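Blind cords, the gripper way
By the Flokura home desk, 3/4/18

I've been reading the Unda trial notes – 3,044 goes at household jobs with hand-held grippers, so a robot can learn them – and blind chains are the fiddly one. My tip from it: pinch low and pull straight down.
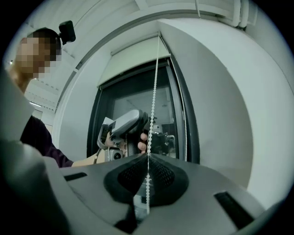

Gripper work at the roller blind.

Two grippers beat one in the notes, and short pulls beat long ones. I do the same by hand now!

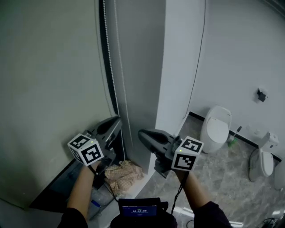 Rolland wrote in that 200 goes on one chain would convince him more.

Comments (2)
Fikport: Does it work on cords too?
Unda fan: Short pulls fixed mine, ta.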